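# Un robot pour plier le linge : ce que je regarderais avant de sortir la carte bleue

Depuis que j'ai écrit ici sur les séchoirs muraux, on me demande ce que je pense des bras robotisés qui plient le linge. J'en pense surtout que le devis est toujours plus court que la facture. Si vous gérez un gîte, une petite blanchisserie ou une famille nombreuse avec un atelier au sous-sol, voici mes notes. Elles ne remplacent pas une démonstration faite avec vos propres vêtements.

## Partir de la corbeille, pas du catalogue

Avant de demander un prix, pesez le travail. Notez pendant deux semaines ce que vous pliez et le temps passé, montre en main. Ismael Rocha, qui tient un gîte à Lustberg, l'a fait en juin : 174 pièces, dont une bonne moitié de serviettes. Les serviettes, il les plie en regardant le journal et n'a aucune envie de payer une machine pour ça. Ce qui l'agace, ce sont les housses de couette, et aucun des vendeurs qu'il a appelés n'a voulu s'engager sur les housses de couette.

Faites donc deux colonnes : ce qui vous prend du temps et ce que le vendeur accepte d'écrire noir sur blanc. Si elles ne se croisent pas, gardez votre argent.

## La place : mesurez large

Les fiches donnent l'encombrement des bras au repos. Or deux bras face à face ont des coudes, et ces coudes sortent quand ils travaillent. Il faut aussi loger la corbeille, les câbles et quelqu'un qui puisse passer la main derrière.

- Tracez au ruban de masquage la surface de la table, puis ajoutez la largeur d'une personne sur au moins deux côtés.
- Prévoyez où poser le linge plié. C'est bête, mais je l'ai oublié sur mon premier plan.
- Demandez comment les câbles sont tenus le long des bras, et combien coûte un câble de rechange.
- Vérifiez que la table ne bouge pas. Une table qui danse sous un fer à repasser dansera aussi sous deux moteurs. 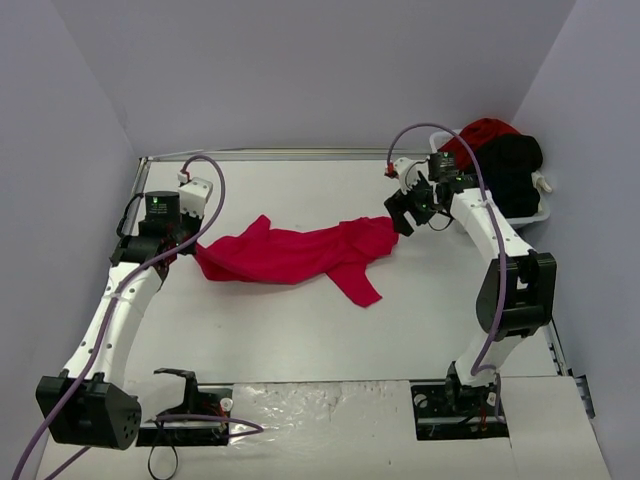
*Deux bras à la même table : la pince de droite tient le tissu rouge, la corbeille attend dans le coin du fond.*

Quand on vous montre un poste de ce genre, regardez le vêtement avant les moteurs. Un tissu froissé n'a ni bord net ni forme stable, et il faut trouver l'ourlet avant de plier quoi que ce soit. Demandez que l'on jette le vêtement en boule sur la table devant vous. Si le démonstrateur commence par le lisser de la main, comptez ce geste dans le temps de travail — le vôtre, plus tard.

## Le prix, et tout ce qui vient après

J'ai sous les yeux une offre de chez Dromow, transmise par Sobia Baloch, qui cherchait à équiper une buanderie partagée. Les bras sont chiffrés proprement. Viennent ensuite, sur une autre page, la mise en service, les doigts de pince de rechange, et une ligne « adaptation textile » à 755 euros dont elle n'a jamais obtenu le détail. Elle a demandé trois fois. À la troisième, on lui a proposé une remise sur la ligne, sans lui dire ce qu'il y avait dedans.

Les postes que je voudrais voir séparés sur n'importe quel devis :

| Poste | À faire préciser |
|---|---|
| Bras et pinces | Une paire complète, ou un bras « extensible » ? |
| Table et fixations | Incluses, ou à votre charge ? |
| Caméras et ordinateur | Modèle imposé ? Prix du remplacement ? |
| Logiciel | Achat ou abonnement, et ce qui marche encore si l'on arrête de payer |
| Formation | Nombre d'heures, sur place ou à distance |
| Pièces d'usure | Liste, prix, délai de livraison |
| Reprise | Montant écrit, conditions écrites |

Pour le budget, ma règle est grossière : j'ajoute 30 % au total annoncé, et si le projet ne tient plus debout, c'est qu'il ne tenait pas avant. Aqeel Janjua, qui répare des machines à coudre et m'a relu, trouve que c'est trop peu pour du matériel de première génération. Il a probablement raison.

## Les questions que les vendeurs aiment moins

1. Combien de vêtements différents la machine a-t-elle pliés chez un client, et peut-on lui téléphoner ?
2. Que se passe-t-il avec une manche retournée ?
3. Qui intervient en cas de panne, et sous combien de jours ?
4. La démonstration est-elle autonome, ou quelqu'un pilote-t-il les bras à distance ?
5. Puis-je apporter mon propre sac de linge ?

La quatrième est celle à laquelle je tiens. Un pilotage humain n'a rien de honteux, mais on n'achète pas la même chose. Chez Pranus, on m'a répondu tout de suite et clairement ; ailleurs, j'ai eu droit à un paragraphe sur l'avenir.

## Louer d'abord, si l'on peut

Zhiqiang Cai a négocié une location avant achat pour son atelier de retouche. Bonne idée, à condition que les mois payés soient déduits du prix et que le transport retour soit chiffré dès le départ. Tenez un cahier pendant l'essai : heure de mise en route, pièces reprises à la main, arrêts. N'oubliez pas le temps passé à surveiller. Une machine qu'on regarde travailler debout, bras croisés, n'a encore rien fait gagner.

## Et en attendant

Une planche à plier en carton rigide rend déjà service pour les T-shirts. Découpez-la à la largeur voulue, renforcez les pliures au ruban toilé et rangez-la derrière la porte. Triez par type avant de plier, en commençant par les grandes pièces pendant que la table est libre. Pour les housses, Sze-wing Yen glisse le drap et les taies dans une taie du même jeu, et l'armoire reste lisible.

Si vous avez reçu un devis récent avec une vraie ligne de maintenance chiffrée, envoyez-le-moi, noms masqués. J'en cherche encore un bon pour compléter le tableau.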